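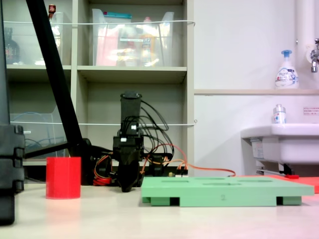 The draft ward boundary between Gelia and Brulberg is out and I would like a second opinion on the middle section before I send in a response. At the north end it follows the old railway, and at the south end it follows the stream. Between the two it leaves Sutanto Lane, goes behind the allotments, comes back to the lane and leaves it again. On the plan it wanders much like the orange cable lying across the white table, and I can find no feature on the ground that explains it. The notes give an electorate of 2457 for Gelia and 1625 for Brulberg, with three councillors and two. Has anyone worked out which houses the line is trying to keep together?

Posted by hedgeline, 10 September 2020

marlpit
The numbers are fine. 2457 over three is 819 and 1625 over two is 812.5, so the ratio is as close as you will ever get it. The line goes behind the allotments to pick up the terrace that has its only road access from the Brulberg side. Look at the access, not the frontage.

hedgeline
The terrace I accept. What about the second departure, after the chapel?

marlpit
No idea. Possibly a polling district edge. They build from polling districts and only split one when they must.

tollbar_east
It isn't a polling district edge. The existing edge runs down the centre of Sutanto Lane for its full length. I have the June register maps. The second bulge takes in 7 houses, and moving them back would change neither ratio enough to matter.

quorate
I would leave it alone. Any change in the middle reopens the whole line, and the last review produced two rounds of objections over one cul-de-sac. Equality of electors is the first test and the draft passes it.

tollbar_east
It is the first test and there are others. Boundaries should be easy to identify and should keep local ties. A line along back fences for no stated reason fails on identification. A response that says so, with a map, does not reopen anything except that section.

quorate
In theory. In practice the officers read "objects to boundary" and it goes in the same pile as the people who want the whole of Brindari moved into Brulberg.

marlpit
Then don't write "objects". Write "supports the draft subject to one amendment" and give the amendment in one sentence. I did that last time and it was taken.

hedgeline
Wording I have so far: "From the chapel to the stream bridge, the boundary should follow the centre of Sutanto Lane." Does that cover it?

tollbar_east
Nearly. Say which side of the bridge. Also state the number of houses affected and that councillor numbers stay as drafted, so they don't have to check.

quorate
Still think it is a lot of paper for a few houses. Those residents use the Gelia hall and the draft puts them in Brulberg, so I can see the ties argument, but has anyone asked them?

hedgeline
Not yet. I'll put a note through the doors and hold the response until I have some replies. West side of the bridge, for the record.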